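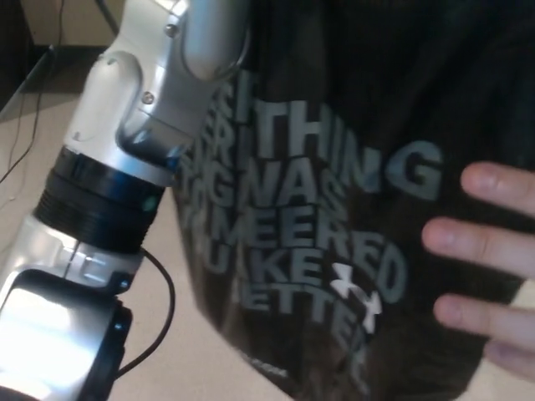

Dark shirt with grey lettering, Torkport workroom.

Progress report to the Thoroddsen Fund
Torkport Community Print and Mending Project
May 6, 2023

We are very pleased with how the spring has gone! The screen-printing evenings filled up within days of the notice going out, and we have now printed 482 garments, nearly all of them second-hand shirts that people brought from home. Guðlaug Brøndum teaches the beginners, and her patience with smudged stencils is a wonder.

The mending table has grown faster than we planned. We had hoped for 100 repairs by now and have done 200 — mostly zips, cuffs and worn elbows. Baldur Snorradóttir has started a darning class with 14 places, and there is already a waiting list.

Two things are behind. The drying rack ordered from Jekar came with the wrong fittings, so we are still hanging prints on lines across the back room. The visits to Merkdale school have been put off until November, when Grímur Toft can run them alongside the art teacher.

Spending is within budget except for ink, where white costs more than we allowed for (dark cloth needs two coats). We would like to move part of the travel money across to cover it, and Vilhjálmur Toft will send the revised figures separately.

Brynhildur Riis
Project lead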